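Fivum opens Jasdale shop for weavers' cooperative

May 18, 2026

Fivum, the fair trade charity based in Disthorpe, has opened a permanent shop in Jasdale to sell cloth, baskets and table linen made by women's weaving groups it has worked with since 2000.

The shop is at 2 Whitelaw Street, in the former shoe repairer's next to the library. It replaces the market stall that Fivum has run in the town on a seasonal basis, and will be open all year.

Stock comes from 147 weavers who belong to the cooperative. Each weaver sets her own price for a piece before it leaves the workshop, and is paid in full when the order is placed. Money left over after rent, freight and customs charges goes back to the cooperative, whose members vote on how it is spent. Last year they chose to replace the roof of the dye house and to pay for a bookkeeping course.

"We had outgrown the stall," said Myrtle Mercado, director of Fivum. "Large pieces such as bed covers never sold well outdoors, as people want to unfold them and see the whole pattern. We also lost a lot of trading to bad weather. A shop with a door solves both problems, and it gives us somewhere to keep the stock."

The lease was signed in February. Fivum raised the cost of the deposit and fittings through an appeal to its supporters, 318 of whom gave money. Shelving and a cutting table were bought second-hand from a draper's that was closing down.

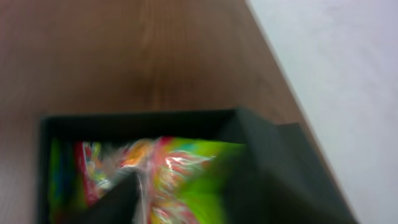 An open black box on a wooden tabletop.

Joelle Tarawneh has been appointed shop manager. She previously ran the Disthorpe mail order service and has visited the workshops to agree sizes, colours and delivery dates with the weavers.

"Customers ask who made a thing and how long it took, and I want to be able to answer them," she said. "Every piece has a label with the weaver's first name and the name of her group. If someone would like a table runner in a different length, we can send the request over and the weaver will say whether she wants to take it on. It normally takes one season for an order to come back."

The opening range includes blankets, shawls, cushion covers, napkins, bread baskets and lengths of plain cotton sold for dressmaking. A small rail at the back of the shop will carry seconds at a reduced price. The weavers receive the same payment for these as for other pieces, and Fivum meets the difference.

Fivum will also hold monthly mending evenings at the shop. Places are free but must be booked, and people should bring their own item to repair. Needles and thread will be provided. Dates are listed in the shop window and in the Fivum newsletter.

The mail order service will continue to run from Disthorpe. Orders placed by post can now be collected in Jasdale at no charge.

The shop is on the ground floor and has level access from the street. Parking is available behind the library.

Members of the press who would like to visit or to arrange an interview with Myrtle Mercado or Joelle Tarawneh should contact the Fivum office in Disthorpe.

ENDS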